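How to spread and set small beetles for a home collection

Beetles are easier for a beginner than moths or butterflies, as there are no scales to rub off. Still, the legs and antennae break very quickly when the specimen is dry. I have learned this the slow way, and I write down here the method I use now.

Relaxing the specimen

If your beetle was collected some time ago it will be stiff. Take a plastic food box with a tight lid, put a folded paper towel in the bottom and wet it with warm water. Lay a piece of foam on the towel and the beetle on the foam, so it does not touch the water. Close the lid and leave it overnight. Big species can need two nights. Do not leave it for a week, mould will come.

Try one leg gently with a fine brush. If it moves at the joint, you can start.

Pinning

The pin goes through the right wing cover, near the front, and never through the middle. For beetles longer than 10 mm I use a size 2 pin. Smaller ones than this I do not pin at all, I glue them on a card point with water-soluble glue, so that they can be taken off again later.

Leave 9 mm of pin free above the back of the beetle, so your fingers have a place to hold.

Setting the legs

Push the pin into a foam board until the belly rests on the surface. Now cross two pins over each leg to hold it in position. Front legs go forward, middle and hind legs go backward. Bring the antennae in last.

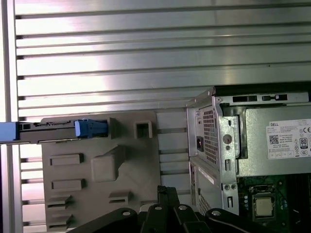
Work on one side first and then copy it on the other side. Gudrun Wiegand, who taught me, always did the left side first, and I have kept this habit. When the colour of the underside is important for you, look at it before you set the legs, because later you will not want to turn the beetle.

Drying and labels

Keep the board in a dry cupboard for two weeks, away from ants. Then take out the crossed pins, one by one, pulling straight up.

Each specimen needs a label with the place, the month and year, and the collector. Mine say for example: Fleston, creek bank, under bark, March, leg. S. Virk. The year goes on a second line. Use pencil or pigment ink, as ordinary printer ink can run in alcohol.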